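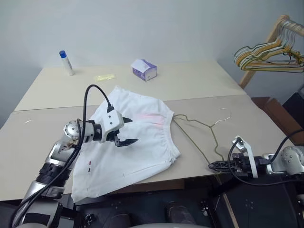 White shorts with an elastic waistband, laid out on a table.

Folding of shorts

The folding of shorts is a household task in which a pair of short trousers is brought into a small, flat shape for storage in a drawer, on a shelf or in a suitcase. It is usually done after drying and, for some fabrics, after ironing. Compared with shirts, shorts have few parts and no sleeves, and for this reason they are often among the first garments which children learn to fold.

Parts of the garment

For the purpose of folding, shorts are considered to have a waistband, two legs, a crotch seam and two hems. The waistband can be firm, with a button or a zipper, or it can be gathered with elastic. A firm waistband lies straight and gives a good line to fold against. An elastic waistband pulls itself together, so that the top of the garment becomes more narrow than the legs, and the fabric under it makes small pleats. Folders differ in opinion on whether these pleats should be stretched out. In the household manual of Gunvor Haugland they are left as they are, and only the legs are smoothed.

Preparation

The garment is laid on a flat surface, such as a table, a bed or an ironing board. It is taken by the waistband and shaken one time, then put down and smoothed by hand from the waist toward the hems. Pockets are pushed back inside. If the shorts have a drawstring, the ends are tucked behind the waistband. A table should be deep enough for the full length of the legs. When a leg hangs over the edge, its weight slowly pulls the rest of the fabric, and the first fold becomes crooked.

Common methods

Half fold. One leg is placed over the other, so that the hems meet. The point of the crotch, which sticks out at the side, is turned in to make a rectangle. The hems are then brought up to the waistband. This is the most widespread method and is suitable for cotton and linen.

Third fold. After the legs are placed together, the lower part is folded up by one third and the waistband is folded down over it. The result is shorter and thicker. It can stand on its edge in a drawer, if the fabric is not too slippery.

Roll. The legs are placed together and the garment is rolled from the hems to the waist. Rolling is common for sports shorts and for travel. In the so-called Dimine roll the waistband is first turned outside by two fingers' width and at the end is pulled back over the roll, which keeps it closed.

White and light fabrics

White shorts are mostly kept apart from dark clothes, in the wash and also on the shelf. A faint pink tint can come on white fabric when it was washed together with something red. It is best to look for such tints before folding, in particular along the waistband, where the gathered cloth hides them. Stitched details and sewn-in tags are laid flat, without a crease across them.

Storage

Folded shorts are placed in a pile with the closed edge to the front, so that one pair can be taken without opening the others. Vilgot Aasen recommends to turn the waistbands of every second pair to the opposite side. Elastic waistbands are thicker than the legs, and a pile with all of them on one side leans.

See also

Ironing
Laundry
Drawer organizer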